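Trying out the Skivau hand-held gripper kit

We rented the two-gripper Skivau kit from Destatgate for most of September, and I promised a few people I'd put some pictures up. If you haven't run into this kind of kit, the idea is simple enough: you hold a gripper in each hand, do an ordinary job with it, and the recordings go toward training a robot to do the same job later. The rental desk set us a goal of 200 usable takes on small table jobs, and I was skeptical (I get bored after ten of anything), but I had a pretty good time with it!

My setup was a plain white table by the brick wall, with a little globe lamp and a sheet of paper on it. The cubes with the black square markers ride on the grippers, one each, and they're how the software works out where your hands are. Keep them facing out and don't hug them to your chest like I did on my first morning.

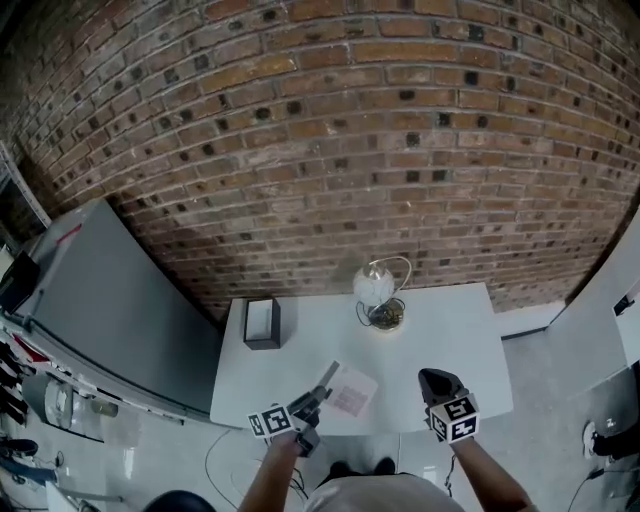

Grip and fingertips

My favorite part of the whole kit, hands down. The pads have some give to them, so you can squeeze a thing a bit off-center and still hang on to it. Paper is the hard one. You have to come in low and slide toward a corner, and I fumbled a lot of sheets before I got the feel for it. Shirin Karimi picked it up in 2 tries and was very gracious about it - mostly.

The gripper has its own camera as well, so you get a view from right behind the pad looking out over whatever you're reaching for. It's a wide view, too. The lamp, the wall, the ceiling lights and whoever is leaning in all end up in there together.
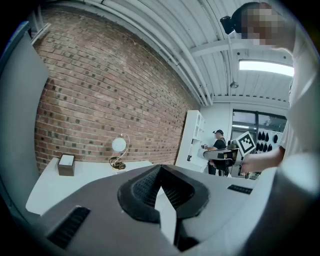 Weight is my one real complaint. After 7 or 8 takes in a row my wrists wanted a break, and Tarek Ait Ali felt the same. A strap would help a lot. Destatgate tells me the next version has one, and I've asked to be on the list for it. We're sending our set back to the Dernport office at the end of the month, so if you want to borrow it before then, drop me a line.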